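Tolby Field Center
Birds of Open Country – Course Handout, Unit 2
Owl Pellets as a Source of Field Records
Revised 26/10/2023

Purpose of this unit

Most of the course deals with birds that can be watched directly. Owls are seen less often, and much of what is known about their feeding comes from material left under roosts. Students should finish the unit able to collect pellets without disturbing the birds, separate and identify the common small mammals, and enter the results in a form that other observers can use.

The unit assumes that students have read the general notes on site access and have signed the roost register. The register applies to every visit, including visits to roosts on private farms.

What a pellet is

An owl swallows small prey whole or in large pieces. Soft tissue is digested. Fur, bone, teeth, feathers and the hard parts of insects collect in the gizzard, are pressed together and are later brought up through the mouth. A pellet is therefore different from a dropping, and the two should not be confused in notes.

Hawks and falcons also produce pellets, but their digestion removes much more of the bone. A falcon pellet may be mostly fur or feather with a few worn fragments. For this reason the methods given here apply to owls only. Gulls, herons, crows and kingfishers produce pellets as well, and students who work the Hijazi Marsh transect will find some of these on posts and banks. They should be noted on the sheet as "other" and left in place.

Barn Owl pellets are usually dark, smooth and rounded at both ends. When fresh they have a shiny black coating, which dulls with age. Great Horned Owl pellets are larger and looser, and often contain the bones of rabbits and medium-sized birds. Size alone is not proof of species. Where the bird itself has not been seen at the roost, enter "owl, species not confirmed" – a cautious entry can be upgraded later, while a wrong one tends to stay in the file.

Collecting at the roost

Visits are made outside the nesting period wherever possible. Barn Owls may nest over a long season, and a pair that has finished early may start again. If adults are carrying food, or if hissing calls are heard from the roost, leave at once and enter the visit as abandoned. No collecting is done at the Tadik barn in August, whatever the state of the nest.

Clear the floor beneath the perch on the first visit and discard nothing. This material forms the "undated" sample. It is useful as a list of prey species at the site but cannot be tied to a season. Everything collected on later visits can be dated to the interval since the last clearance, and it is these samples that allow comparison between one part of the year and another.

Each pellet goes into its own paper envelope. Plastic bags hold moisture and encourage mold. Write the site, the perch and the collector's initials on the envelope before the pellet is put in. Broken pellets from the same perch may share an envelope marked "fragments." They count toward the prey list but are left out of any calculation of prey per pellet.

Gloves are worn for all collecting. In dusty buildings a well-fitting mask is also worn, as dried rodent droppings can carry disease. Rules on the possession of pellets and other bird material differ from place to place, and students who wish to collect away from course sites are responsible for finding out what permits they need.

Preparation

Pellets are heat-treated by staff before they are opened. Untreated pellets may carry bacteria and often contain the larvae of clothes moths, which will spread to museum skins if they are given the chance. Envelopes that have been treated bear a green stamp. Unstamped envelopes must not be brought into the bench room or stored near the study collection.

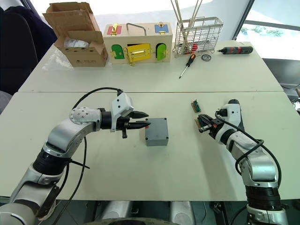
Figure 1. Gray plastic box on a white tabletop.

Pellets may be opened dry or wet. The dry method is preferred for teaching. The pellet is weighed and measured, then teased apart from one end with forceps and a blunt needle. Skulls are freed first, and the fur inside the eye sockets and behind the teeth is left until the bone is steady in the hand. The wet method, in which the pellet is soaked in warm water until the fur loosens, is faster with old and compact material but tends to separate loose teeth from the jaws. Loose teeth cause a great deal of uncertainty at the identification stage.

Food and drink are not allowed at the benches. Hands are washed at the end of each session, whether or not gloves were worn.

Identification

Use the Zatby Key, which is kept at each bench. It is based on skulls and lower jaws only. Limb bones are set aside and weighed in bulk, as they seldom allow an animal to be named with confidence.

Voles. The cheek teeth are flat-topped with a zigzag pattern of sharp triangles when seen from above. There is a clear gap between the front teeth and the cheek teeth. Separation of vole species depends on the number and shape of the triangles and requires a hand lens.

Mice and rats. The cheek teeth have rounded cusps. The gap behind the front teeth is present, as in voles. Young rats are often entered as mice by beginners, and the length of the lower tooth row should be measured in all doubtful cases.

Shrews. There is no gap in the tooth row and no cheekbone arch. In the long-tailed and short-tailed shrews the tips of the teeth are dark red, although the color may be worn away in old animals.

Moles. The skull is long and narrow, larger than that of a shrew, with a thin cheekbone arch and pale teeth.

Birds. The bill is the best guide. Where only the breastbone or the wing bones are present, enter "small bird" or "medium bird."

Any specimen that does not fit the key is placed in a labeled tube and passed to the instructor. It is not forced into the nearest group.

Counting prey

The count used in this course is the minimum number of individuals. Sort the skulls, left lower jaws and right lower jaws of each species separately. The largest of these totals is the figure entered. A pellet with one vole skull, two left jaws and one right jaw contains at least two voles. Jaws are not added to skulls, and left jaws are not added to right.

The count is made pellet by pellet and then summed. Pooling a whole sample before counting produces a lower figure and makes the result difficult to compare with earlier years. The Tadik reference series, which now stands at 1,237 prey items, was counted throughout by the pellet method and should be used as the standard for comparison.

Limits of the evidence

Pellets show what an owl ate. They do not show directly what was living in the surrounding fields. Barn Owls hunt over rough grass by preference, so grassland voles will be well represented and woodland species poorly so. Very large prey may be torn up and the head left uneaten. Earthworms and other soft animals leave little that can be seen without a microscope.

A change in the share of one species may mean that it has become more common, that another has declined, or that the owls have moved to different hunting ground after a field was mown. Reports should state which of these explanations can be tested with the records available. Notes on grass height and cutting, taken from the site sheets, are often of more help here than a larger sample.

Records and submission

Complete one sheet per sample. The sheet must show the site, perch, date of the last clearance, date of collection, number of whole pellets, and the count for each species. Leave a box blank if the item was not checked, and enter a zero only if it was checked and nothing was found.

Sorted bones are returned to their envelope, with the sheet number written on the outside. Envelopes from the Hijazi Marsh boxes are stored apart from the Tadik series and have their own drawer. Sheets are handed in at the bench room before the next unit begins.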